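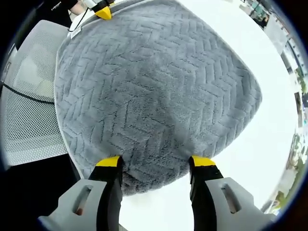
A gray zigzag-textured towel on the round white table, held at two edges.

I should confess up front that I am a terrible folder of towels. Mine go into the closet in a kind of heap, and I shut the door fast. So when I heard that Canan Tuncer runs a laundry room where every towel ends up the same size and facing the same way, I asked if I could come by and be embarrassed in person.

She said yes, but not before ten, because before ten is sheets.

Canan looks after the linen at Prenier, a small guesthouse with 14 rooms and a very steep driveway. The laundry is at the back of the ground floor, past the kitchen. I was expecting long steel counters, I guess. What she has is a round white table, the kind you'd eat breakfast at, and she loves it almost unreasonably.

"Everybody tells me to get a rectangle," she said. "I had a rectangle! It was a door on two trestles and I hit my hip on the corner for three years. With the round one I just walk. If the towel is wrong from this side, I go to the other side and look at it from there."

She had me start with a bath towel. I folded it in half, then in half again, and was pretty pleased with myself until she lifted one edge with a finger and showed me the other edge sitting an inch behind it.

"It's a nice towel," she said, very kindly. "It's a bit tired on this end."

The towels are worth a word, because they're the reason half of this is hard. Prenier used to have flat white ones, thin and quick to dry, and they folded like paper. Two summers ago the owners switched to a thick gray plush with a zigzag pattern standing up out of the pile. Guests adore them. They come from a supplier called Sandberg, and Canan had opinions about them from day one.

"They're beautiful and they don't want to lie down," she said. "You fold a flat towel and it stays. You fold this one and it thinks about it. It puffs up in the middle, like bread."

Does the pattern help at all, I wondered? I'd assumed you could use the zigzags as a sort of ruler.

"No, don't look at the pattern! The pattern makes you crazy. It goes left, it goes right, you follow it and the whole towel walks away from you. Look at the edge. The edge is the only part that's telling you the truth."

So here is the Tuncer fold, as well as I could get it down while also trying to do it. Lay the towel out with the long side toward you. If it hangs over the table, let it hang. Smooth from the middle outward with the flat of your hand - she does this twice, I needed about six goes. Bring the far long edge a third of the way in, then the near one over the top of it, so you have a long strip with both edges tucked away. Then the short ends come in to meet, not quite touching, and the whole thing closes like a book.

"Leave a gap in the middle," she said. "Two fingers. With a thin towel you don't need it, with this one you do, because the fold has to have somewhere to go. If you don't give it room it opens itself again on the shelf."

I asked what people get wrong most often, apart from everything I had just done.

"They hold it too close to the middle. You want to hold it by the edge, both ends, and pull a little, and then put it down. They grab a big handful and then there's a bag of towel hanging under their hand, and they fold the bag into it. Then they press on it." She mimed somebody leaning on a towel with their whole body weight. "Pressing does nothing. You take your hand away and it comes right back up."

Helge Fjeld came in around then with a basket of hand towels under each arm. He does the rooms with her in the high season and has been at Prenier longer than she has. He's a roller, it turned out, and this is clearly a conversation they have had before.

"Rolled takes less space," he said, setting the baskets down. "I'm only saying what's true."

"Rolled looks like a gym," said Canan.

"It looks like a spa."

"It looks like a gym, Helge."

They've settled it by room type, more or less. Bath towels are folded, hand towels are rolled in the rooms that have the open baskets, and washcloths are done by whoever gets to them first. I took a turn at rolling and was far better at it, which Helge enjoyed very much.

The shelves are where you see the point of it all. They run along the wall behind the table and Canan built the spacing around the folded towel, so every stack is eight high and stops just under the next board. The round side of the fold faces out. When I asked why, she pulled one towel off a stack by its rounded front and the rest didn't budge. Then she turned a stack around, loose edges forward, and had me take one. I got two and a half.

I wanted numbers, naturally. She keeps a notebook on a string by the dryer (a big old Zammont that hums in two notes) and she flipped back through it for me. July came to 1,029 pieces, washcloths included. A bath towel takes her 15 seconds on a good day. I did not ask her to time mine.

Does she fold like this at home? She laughed for quite a while.

"At home I have four towels and they're on hooks. My sister has a linen closet with labels. I have hooks."

She did have one thing for people like me, with a heap and a door. Don't start with the closet, she said. Take out one shelf, measure how deep it is, and fold one towel until it fits that depth. Try it two or three ways. Keep the one you like on the table and make the others match it.

"And if you buy the thick ones, buy fewer," she added. "People have a shelf for 12 thin towels and they buy 12 thick ones, and then they say they're bad at folding. They're not bad at folding. They need another shelf."

I counted when I got home. I own 40 towels, if you include the beach ones and a striped thing I don't remember buying. I've done one shelf so far. The front edges line up, mostly, and I've been showing it to visitors.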